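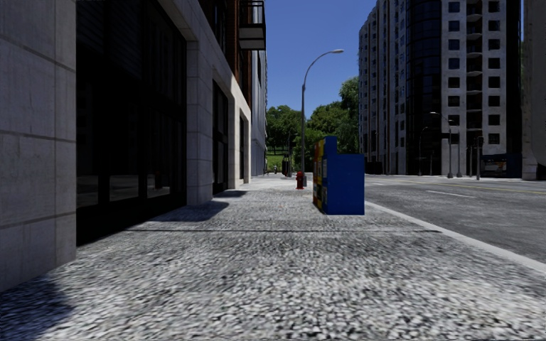

Last updated: January 2024

Wunderlich — Trikden
LP, compact disc and digital download
Published by Likness

Trikden is the second full-length album by the instrumental group Wunderlich. It contains 11 pieces and runs for 42 minutes. Likness is offering the album in three formats: a black vinyl LP, a compact disc in a card sleeve, and a digital download. The vinyl edition is limited to 500 copies and is now open for advance orders. Physical copies will be sent out in May.

About the recording

The album was recorded over two winters. The four members of the group played together in one room for most of the basic tracks, and the strings and pump organ were added at later sessions. Two pieces, "Ferry Timetable" and "Low Ceiling," were recorded in a single take with no later additions. The closing piece, "Eleven Lamps," was first performed as part of a longer concert work and was shortened by the group for this release.

Listeners who know the first album will find that the guitars are used more sparingly on Trikden. The drums are recorded closer and drier, and several passages leave the bass to carry the melody. The sequence was planned with the two sides of an LP in mind. The compact disc and download keep the same order, with a short silence between sides A and B.

Track list

Side A
1. Harbor Office
2. Ferry Timetable
3. The Second Stair
4. Chalk
5. Low Ceiling
6. Return by the Same Road

Side B
7. Trikden
8. Interval for Pump Organ
9. A Coat for Thursday's Child
10. Slow Signal
11. Eleven Lamps

Vinyl edition

The LP was cut from a separate vinyl master prepared at a lower level than the digital version. All copies are pressed on black vinyl by Prokport. The record plays at 33 1/3 rpm and comes in a poly-lined paper inner sleeve. The outer jacket is heavy uncoated card, printed on the reverse side of the board. A folded insert carries the credits and a short text by the group.

A download code is included with every LP. The code may be used once and does not expire. Customers who order the LP directly from Likness will also receive the download by e-mail on the day of release and need not wait for the printed code.

Copies are not numbered. Likness has no plans for a second pressing on colored vinyl.
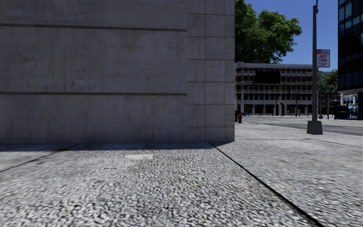 Building corner and pavement.

Compact disc edition

The compact disc is supplied in a four-panel card sleeve with no plastic tray. The disc is held in a pocket on the right-hand panel. The text of the insert is the same as that of the LP. Compact discs are not limited in number, and shops may reorder at any time through their usual distributor.

Digital download

The download is available in lossless and compressed formats. Both are included in the purchase price, and customers may return to their account page to download the files again. A PDF of the insert is supplied with the audio files.

Ordering

Advance orders may be placed through the Likness store. Payment is taken when the order is made. Orders that include Trikden together with items already in stock will be held and sent as one parcel in May. Customers who would like in-stock items sooner should place two separate orders.

There is a limit of 3 vinyl copies per customer. Shops and libraries should write to the sales office for trade terms and should not order through the public store.

Shipping and returns

LPs are shipped in stiff cardboard mailers. The record is placed outside the jacket, in its inner sleeve, to prevent seam splits in transit. Customers who prefer to receive a sealed copy may say so in the notes field at checkout — in that case Likness cannot replace a jacket for seam damage alone.

Unopened items may be returned within 30 days of delivery. Faulty records will be replaced while stock remains and refunded after that. Please describe the fault, name the side and track on which it occurs, and include the order number. Light surface marks from the paper sleeve that do not affect playback are not treated as faults.

Performance and broadcast use

Radio stations may request a broadcast copy of the album in digital form. Requests to use the music in film, dance or theater should be sent to the licensing office with a short account of the project, the length of music needed and the territory. Parts and scores are available for "Interval for Pump Organ" only.

Catalog details

Artist: Wunderlich
Title: Trikden
Label: Likness
Formats: LP, CD, download
Pressing: Prokport (LP only)
Vinyl quantity: 500
Availability: advance order, shipping in May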